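I finished Derkeck last night and I have to talk about it, so bear with me (no big spoilers, I promise!).

If you missed it, it's the small-town mystery with Nurhan Bayram as the retired radio host who starts getting calls on a station that went off the air 17 years ago. I put it off for months. Then I watched seven episodes in one weekend and forgot to eat dinner.

Bayram is so good in this. There's a long phone call in episode four where she mostly just listens, and I swear you can tell what the other person is saying from her face. I rewound it twice! The guy who plays Vitovach, the station manager, is a hoot too, and I'd happily watch a whole spinoff of him losing arguments with the parking office.

My one gripe is the subplot with the missing boat. It eats up most of episode nine and I kept wanting to get back to the station. But then the last ten minutes hit and I forgave everything.

There are 13 episodes in all, and season two starts in May. I'm already rewatching from the top with my sister, who has a theory about Gökçe and the tapes that I refuse to hear until she's seen the finale. 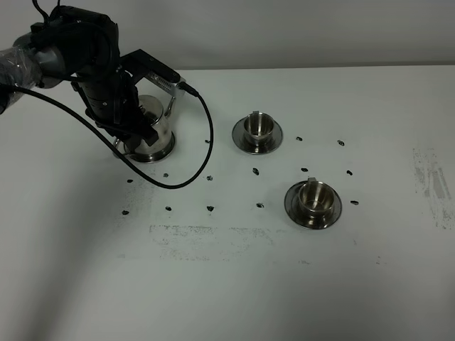
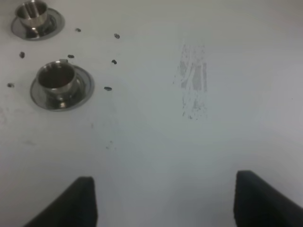

Steel pitcher in the first one, two little espresso cups in the second.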